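Planning the budget for a robot arm in a small workshop

A robot arm is a big purchase for a small shop, and the price of the arm is only one part of it. In our workshop in Ovville we made a plan before we bought, and still we forgot several things. I write down what I would check today. Maybe it saves you some money.

Begin with the job, and write it on one sheet of paper. What must be picked up, how heavy is it, how far must it go, how often in one hour? Our first sheet said only "help at the bench", and with such a sheet every seller has the right machine for you.

Measure the heaviest part together with the gripper. The load in the catalog is for the bare arm, and the gripper, its bracket and the screws must be taken off from it. We lost almost half of our load this way.

Keep separate lines in the budget for the arm, the gripper, the table, the cables and the training. I also add one line for small things. For us it was 2000 dollars, and it was all used in 3 months - mostly for brackets, spare finger pads, cable clips and one longer cable that we ordered too short the first time.

Ask two suppliers for the same list. We asked Wustier and Koech. One offer was lower, but the mounting plate and the delivery were not inside. Ask them to write "not included" next to each thing that is not included. It is a little embarrassing to ask, but they are used to it.

Check your table before you order. Push it hard with both hands at one corner. If it moves, the arm will move it too. A heavier table top helped us more than extra feet.

Buy gripper fingers in pairs and keep one pair in the drawer. The pads wear down faster than the metal, and the delivery from Zasunholm took 6 weeks in June.

Plan the cables on paper. Let the arm go slowly to its farthest point and look where the cable becomes tight. Leave a loop at each joint, but a small one, so it does not catch on the fingers. Tape is fine for the first days. After that use proper clips.

Practice with cheap things from the kitchen. Plastic cups, bowls and wrapped snacks are good for learning, and they have different shapes and surfaces. Put a cloth on the table under them, then they roll less and make less noise when they fall.

If you think about a second arm, wait until the first one has regular work. Then measure the space again with both arms stretched out. Two arms on one table need more free room than you expect, also for the person who stands beside.
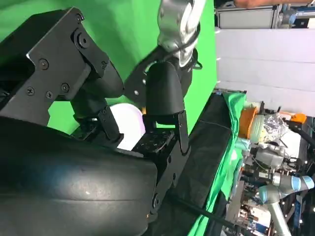
Last, keep some money for the second year. Pads, a new cable and one service visit are enough for a start, and I put them in the same sheet as the first purchase, so the total is in one place when the next offer comes.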